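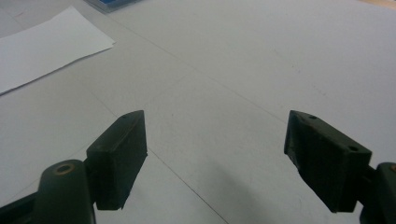

Open gripper over a pale tabletop.

Flower went dry and crumbly in the jar. Can I bring it back?

Asked by Leonie Kingi in Storage and Care
312 views, 3 answers

I bought some flower from the dispensary in Bivthorpe in January and put it in a glass jar when I got home. It was fine at first, a little springy when you squeezed it, and it smelled strong. I don't use a lot, maybe a small bowl in the evening, so it lasts me a long time. After 30 days I went to grind some and it turned to powder between my fingers. It burns fast now and it's rough on my throat. The smell is mostly gone too, it just smells like hay.

The jar is a Clirnetti, the kind with the wire clasp and a rubber ring under the lid. I kept it on a shelf in the kitchen next to the window. The heat in my apartment runs all winter and I can't turn it down much.

I have read that you can put an orange peel or a piece of bread or a lettuce leaf in the jar overnight. I have also read that this is how you get mold. My questions are:

Is it still safe to smoke when it's this dry?
Is there a way to get the moisture back without ruining it?
Did it get weaker?

I have a Falteck humidity meter that came with a cigar box my brother gave me, if that helps. I put it in the jar this morning and an hour later it said 41. I don't know what it should say.

Answer from Archana Agarwal (marked as most helpful)

Dry flower isn't dangerous in itself. It's harsh, and it burns quickly, so people tend to use more of it than they meant to. What you do need to check for is mold, and dry flower can still have it if it was damp at some earlier point. Break open the biggest piece you have left and look at the inside under a bright light. Gray or white fuzz, a web-like look, or a musty basement smell means throw it out. Don't try to pick off the bad part. The small shiny crystals on the outside are supposed to be there and they look like grains of sugar, not fuzz.

If it looks clean, you can bring it back to some degree. Get a two-way humidity pack, the little paper packets sold for this purpose. Most shops that sell jars have them by the register. They come in a 58 and a 62, and either one will do. I use the 62 for smoking and the 58 if I'm going to vaporize it. Put one small pack in the jar, close it, and leave it somewhere dark. Give it 5 days. You can open it once in the middle to look, but if you open it every few hours you're letting the dry air of your apartment back in and starting over.

Your meter should end up reading somewhere between 55 and 62. 41 is very dry, so you're reading it right. The cheap round meters are often off by a few points though. You can test yours by putting it in a sealed bag with the humidity pack for a day before you put either of them in the jar, and seeing how close it gets to the number on the pack.

I would skip the orange peel, bread, and lettuce. They do add water, but you have no control over how much, and food brings its own mold with it. If you have nothing else and you really want to try it, use a clean cotton ball dampened with distilled water and set on a piece of foil so it doesn't touch the flower. Take it out after 2 hours and check. Don't leave it in overnight.

On strength, some, but probably not a lot in that amount of time. THC breaks down with light, heat, and air, and it breaks down slowly. The smell goes much faster. The oils that give it flavor evaporate, and once they have evaporated a humidity pack can't put them back. So expect it to feel better in your hand and be easier on your throat, but it's still going to smell like hay.

Move the jar. A kitchen window shelf is the worst place you could have picked. A closet or a drawer away from the stove is fine. If you have kids or pets in the home, use something that locks.

Comment from Leonie Kingi
Thank you. I broke open the biggest piece and it looked clean. I'll pick up the packs this week. Is it a problem that the jar is now mostly empty?

Reply from Archana Agarwal
Yes, a little. A big jar with a small amount in it has a lot of air in it. Move it to something smaller so it's about three quarters full, and don't press it down.

Answer from Houda Farouk

Check the rubber ring. I had a Clirnetti too and the ring dried out and got a crack you couldn't see unless you stretched it. Everything I put in that jar went stale. To test it fill the jar with water, close it, and turn it over the sink. If it drips there's your problem. Dry it all the way out before you put anything back in, and I mean leave it open overnight.

Replacement rings are cheap. You can buy them at a kitchen store, just bring the old one with you to match the size.

Also don't put it in the freezer. Somebody always says the freezer. The crystals get brittle and snap off and end up stuck to the bottom of the jar.

Answer from Siham Sqalli

orange peel works fine, been doing it for years, just don't leave it in. Or use the dry stuff for butter, you have to dry it in the oven anyway for that

Comment from Kenza Berrada
Please don't tell people the peel is fine. I lost a whole jar of Barta that way. It was in there one night and by the end of the week there was fuzz on two of the buds, and I had to throw out the rest along with them.

I do agree on the butter. If the packs don't help enough, that's a good use for it, as long as there's no mold. Being crumbly doesn't matter when you're going to strain it. Just label what you make and start with a small piece, and wait the full two hours before you have any more. It comes on a lot slower than smoking.

Comment from Siham Sqalli
ok but one night is leaving it in. I said don't leave it in

This question is open. Sign in to add an answer.

Related questions
How often should humidity packs be replaced?
Plastic containers from the dispensary, keep or toss?
My grinder is stuck shut
Does flower expire?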